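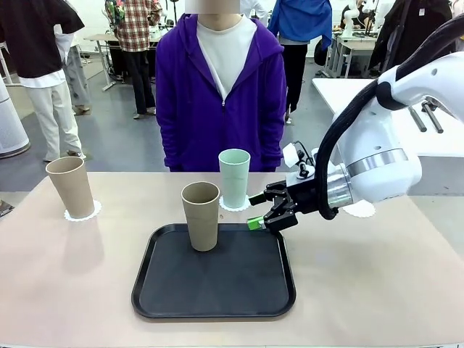 Doilies slow down clearing, according to Juwita Rahman, and a tray should be the only thing that travels between the counter and the guest. Her comment on our November draft led us to rewrite the table-setting section of this report.

3. Table setting and clearing

3.1 Items

The setting uses tall tapered paper cups, white scalloped paper doilies, and one black rectangular tray with a raised rim. Two cup colors were used, tan and pale mint green. Color marks the drink: tan for coffee, mint for tea. The table has a light beige top, against which a white doily shows less clearly than we would like. Colored doilies were priced at Ollerbridge and rejected on cost.

3.2 Procedure

Each place is marked by a doily, and the cup is set upright in the middle of it. The tray stays near the front of the table. For clearing, cups are moved to the tray one at a time, starting with the place nearest the server's free hand. Doilies stay down until all cups are on the tray. A doily lifted together with its cup was recorded as a fault, as was any cup that tipped or touched another.

Cups were placed toward a corner of the tray first. A cup in the center leaves no good position for the next one, and the person carrying the tray tends to tilt it toward the body.

3.3 Results

We logged 153 cup transfers over 10 sessions. Faults occurred in five of them. All five were doilies lifted with the cup, and all came from cups that had been filled and had left a damp ring on the paper. No cup tipped on the tray. The raised rim was not tested under load.

3.4 Discussion

Rahman's objection holds for filled cups only. With dry cups the doily did not add measurable time. We kept the doilies because guests at the Skaster open house used them to find their own places after standing up. A heavier paper might remove the fault, but we did not have any to try.

Remaining work: repeat the clearing trials with lids, and with two people serving the same table.

Ningsih Wibisono
Apr 22, 2022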